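## 3. Planning the purchase of your handling cell

Please read this section before you ask for a quotation. It is written for the person who prepares the budget, and this is often not the same person who will work with the cell later. You do not need technical knowledge for it. You will need a tape measure, your floor plan and a sample of the cloth goods you want to handle.

The section applies to the Cliltport cell with one arm or two arms. If you are buying the Pernby table only, steps 1 to 4 and the cautions are still useful for you.

### 3.1 Before you start

Collect the following information in one folder. The supplier will ask for all of it, and a quotation made without it usually has to be made again.

- The list of goods: towels, cleaning cloths, covers, and so on, with the largest and the smallest size.
- The number of pieces you handle in a normal hour, and in the busiest hour.
- The free floor area, measured at the narrowest place.
- The position of the nearest power outlet and the name of the circuit.
- The width of every door between the loading dock and the final place of the cell.

**Note:** Measure the doors with the frame, in their open position. A fire door often does not open completely.

### 3.2 Choosing the configuration

1. Sort your goods by how they behave, and only after that by their size. Thin and stiff goods are easy to hold at one point. Thick plush goods bunch up under the finger and need a second holding point in most cases.

2. Decide between one arm and two arms. One arm is enough for picking a piece from a pile and dropping it into a bin. For spreading and folding, plan for two arms from the beginning. Adding a second arm afterwards is possible, but the base plate must be changed, and the cell is out of work during this time.

3. Choose the fingertip pads. Rubber pads are the standard and they are suitable for most cloth. Order one spare set for every arm together with the cell, because a separate order for such a small part carries the full delivery charge.

4. Choose the work surface. A plain light surface helps the wrist camera to find the edge of a dark or grey cloth. If most of your goods are white, ask for the dark surface instead. The price is the same.

5. Send your sample goods to the supplier. Send used goods as well as new ones. Cloth which was washed many times has a different surface, and a test made with new cloth only will give you a result that is too good.

**Caution:** Do not choose the configuration from a demonstration with somebody else's goods. Ask for a trial with your own samples, and ask that the trial is written into the quotation with a date for the results.

The trial is also the moment to look at the contact between pad and cloth from near. Ask the supplier to give you the recordings of the wrist camera together with the table of results. The numbers in the table say how often a grasp was good. The recordings help you to understand what is happening at the finger when the goods are soft and do not lie flat.
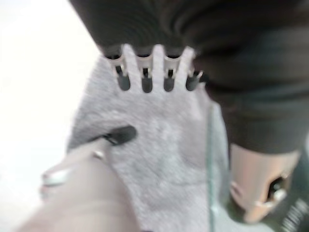 When you have the recordings and the table, compare them for each type of goods separately. An average over all goods is not useful for planning. If one type has a poor result, you can take this type out of the automatic work and continue to do it by hand. This is often cheaper than paying for a more complex gripper for a small part of the work.

6. Write down which goods are included and which goods are excluded. Add this list to the order. The acceptance test in Section 7 uses the same list.

### 3.3 Preparing the budget

The price of the arm is the part everybody asks for first. For the budget you should fill in all lines of the planning sheet (Form C at the end of this manual). The lines most often forgotten are these:

| Line | Who pays normally | Remark |
|---|---|---|
| Transport to the door | Supplier | Check the delivery terms |
| Transport inside the building | Customer | Stairs are charged separately |
| Electrical connection | Customer | Licensed electrician only |
| Guarding or light curtain | Customer | Depends on your risk assessment |
| Trial with samples | Supplier | First trial only |
| Operator training | Customer | See 3.5 |
| Spare pads and cables | Customer | Order with the cell |

1. Enter the quoted prices. Use prices without tax in every line, and add the tax only once at the bottom.

2. Enter the hours of your own people. Moving furniture, preparing samples and attending the training are real costs. Plan roughly 180 hours of your own work for a cell with two arms, from the first meeting to the end of the acceptance test.

3. Enter the service agreement for the first three years. The basic agreement has part number 2618. It includes one visit each year and the software updates, but not the wear parts.

4. Add a reserve. We recommend ten per cent of the total for a first cell, and five per cent if you already own one.

**Note:** If your budget year closes in March, ask for the quotation in autumn. The trial needs several weeks, and samples sent late in the year often wait until after the holidays.

### 3.4 Planning the space

1. Draw the cell on your floor plan at full size, with the arm at its longest reach. The footprint in the brochure is with the arm folded.

2. Keep a free passage of at least 90 centimetres on the operator side and on the side of the control cabinet. The cabinet door opens to the left.

3. Check the height of your work table. The Pernby table has adjustable legs. If you use your own table, it must be fixed to the floor and it must not move when a person leans on it.

4. Check the light. Sun which comes through a window in the afternoon can disturb the camera — a simple blind is enough in most rooms, and it should be in the budget too.

5. Plan a place for incoming goods and a place for finished goods. Both must be outside the reach of the arm.

**Caution:** The floor must carry the load of the cell at the four feet, not only as an average over the area. The cell with two arms has a weight of 302 kilograms without the table. With one arm the weight is 173 kilograms. For upper floors, ask the building owner for the permitted load in writing.

### 3.5 Training and people

Plan for two trained operators for each shift. With one operator only, the cell stands still when this person is sick or on leave. The basic course takes two days and it is held at your site after the installation. The Ostrowski course, for people who will change programs themselves, takes four more days and can be booked later.

Tell your staff early what the cell is going to do and what it is not going to do. The people who handle the goods by hand today know which pieces cause trouble, and their advice is valuable for the list in 3.2, step 6.

### 3.6 Comparing quotations

If you receive more than one quotation, write them beside each other in Form C before you look at the total. Check these points:

- Is the gripper included, or is it an option?
- Are the cameras and their cables included?
- Is the trial done with your goods?
- How long is the reaction time of the service, and is it counted in working hours?
- Who owns the programs which are made for your goods?

The Wiren controller is compatible with older arms of the same series. If you have such an arm already, mention the serial number when you ask for the price — the controller alone may be sufficient.

**Caution:** Do not sign the order before the risk assessment is finished. If guarding must be added later, the position of the cell can change, and the electrical connection may have to be moved at your own cost.

Keep one signed copy of Form C with this manual. The installer will ask to see it on the first day.

Continue with Section 4, *Receiving and unpacking*.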